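Print this message | E-mail this message to a friend

Subject: Re: Lending of the ceramic works for the summer show
From: Rui Leitão
To: Dunevley Open Studios list
Date: 18 December 2013

Dear all,

Thank you for the many answers. I reply to Rui Tavares below his words, so that it is clear which of the two Ruis is speaking. Last month somebody thanked me for a lecture that I did not give.

Rui Tavares wrote:
> I am in favour of the summer show at the Pinton gallery, but I have
> three worries. The first is the transport. Last time two bowls came
> back with chips on the foot and we never agreed who should pay.
> The second is the wall texts. If every artist writes their own, we
> will have one person with a single line and another with a full page.
> The third is the plinths. The Pinton has 12 and they are all the same
> height, and with small works this looks like a shop.
> I would also like to know if the drawings are still included, or if it
> is now only ceramics.

On the transport, I spoke with the gallery by telephone. They will insure the works from the moment they are signed in at the door until they are signed out. The road between is our matter. My proposal is that we share one van, as we did for the Pinheiro exhibition, and that each artist makes a condition sheet with the date and a signature before the van is loaded. If a work is chipped and there is no sheet, we cannot pay for it. I know this sounds hard, but the discussion over the two bowls took longer than the exhibition.

On the wall texts, I would suggest a limit of 70 words for each artist, not for each work. The gallery prints them on their own card and asks to receive everything in one file. Please do not send me scans of handwriting. I had four of them for the autumn show and I made mistakes in typing them, for which I apologise again to the people whose glazes I renamed. 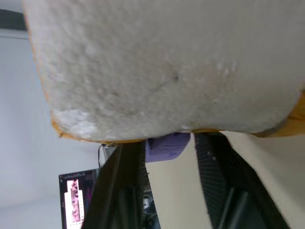 The title of the show is still open, and we have to give it to the gallery before they print their programme. There were two serious proposals, "Plain Ground" and "Surface and Edge". I prefer the second. It can hold the ceramics and the drawings together, and it says something a visitor can check with their own eyes. Think of an unglazed pale clay and then of the crumb of a slice of white bread, with its small pits and bumps, and the thin golden-brown line of the crust where it ends. Many of our pieces work in the same way, with a quiet surface and then a rim which does all the talking. "Plain Ground" is a good title too, but two people have told me that it sounds like coffee.

On the plinths, Rui is right. The gallery will allow us to bring our own if they are painted in the same white, and they will give us the name of the paint. The workshop at Zatus can cut low ones from board, and I have asked them for a price. For the smallest works I would prefer one long table against the back wall, where people can bend down and look. There is a rule that visitors must have a free passage on both sides of anything in the middle of the room, so please do not plan a large floor piece before you have spoken with me.

And yes, the drawings are included. I am sorry that my first message was not clear. The long wall opposite the windows is for works on paper, framed, with glass or without. The light is strong there in July, so I would not hang watercolours or anything made with felt pen. Charcoal and ink are fine.

The gallery prints up to 200 invitation cards for us without charge. If we want more, we pay. I would like every artist to tell me how many cards they will really give away — after the last show I had a full box of them under my desk and I used them for shopping lists until the spring.

One question for which I have no answer yet is the selling. The Pinton takes a commission on works sold during the show, also when the buyer is a friend of the artist. Some of you will not like this. I have asked if works can be marked as not for sale, and they said yes, but they do not want a room where nothing can be bought. Please write on the list what you think, and not only to me in private.

With kind regards,
Rui Leitão

Recent messages on this list
Re: Lending of the ceramic works for the summer show (Rui Tavares)
Kiln shelf to give away, one corner missing
Pinheiro exhibition: who has the visitors' book?
Title for the summer show, proposals
Keys for the Dunevley print room
Paper order, last call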